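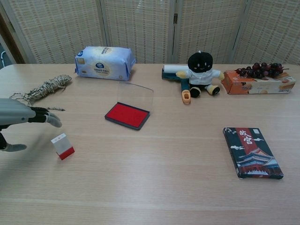 Reltolo asked under the last thread why we still run a separate grasp planner when the policy could output finger joints directly. Fair question, and the answer takes more than one post.

1/ Current stack: the policy outputs a wrist target and a grasp type. A planner turns those into a finger trajectory. A controller tracks it. Three processes, one shared clock. The policy runs slow, the controller runs fast, and most of our bugs live between them.

2/ We did try the direct version. Joint targets straight from the network, no planner. It was fine on large soft things like the tissue pack. On the stamp it was poor. The stamp is small and stands upright, and any lateral contact from one finger before the thumb arrives will tip it.

3/ The planner handles that with a timing constraint: thumb and index have to reach the contact surface within 34 ms of each other. You could learn this. We didn't have the data to learn it, and the constraint is a few lines in a config file.

4/ Reltolo's second point was latency. Yes, the planner costs time. It's a warm-started solve, and when the wrist target moves a little between policy ticks we reuse the old solution and shift it. When the target moves a lot we pay for a full solve and the hand visibly hesitates.

5/ The hesitation used to be worse. The cause was in the buffer code. Trajectories were stamped on arrival at the controller, where they should have been stamped when the camera image was taken. Every plan was stale by one network hop and the controller kept correcting for an error that wasn't there.

6/ Found it by replaying logs in Vammont, our timeline viewer. If you plot commanded and measured wrist position on the image clock, the offset is constant. On the controller clock it looks like noise. I spent most of a Saturday tuning gains against that noise. Those gains have been reverted.

7/ Perception side: the clear lid on the ink pad is still a problem. Depth goes straight through it, so the collision map has a hole where the lid stands. For now we segment the pad in color, fit a box to pad plus lid, and treat the whole box as solid. Crude, and it blocks some legal approaches from behind.

8/ Twine is worse. There is no useful box for twine. The planner gets a height field for that region and a flag that says don't sweep through here. Loose strands are thinner than the height field resolution, so the flag does most of the work.

9/ Replay set is at 3,917 episodes now. We hold out 146 for regression and run them on every merge. A merge is blocked if more than 2 of them flip from pass to fail. Replay can't tell you about contact, so this only catches planning and timing regressions.

10/ For those asking about the tooling: Nestex is the process launcher and config layer, Pilkington is the on-robot controller. Neither is public. The Vammont log format might be, once the schema stops changing every few weeks.

11/ Next up is letting the policy output a confidence on the grasp type so the planner can hold two candidates open until the wrist is close. Right now it commits early, and switching from pinch to wrap mid-reach triggers the full solve from post 4.

12/ Correction to post 3: the 34 ms is measured at the fingertip, after the tendon model. At the motor the allowed gap is different for each finger. The config has both values and the names are too similar. Renaming them is on my list.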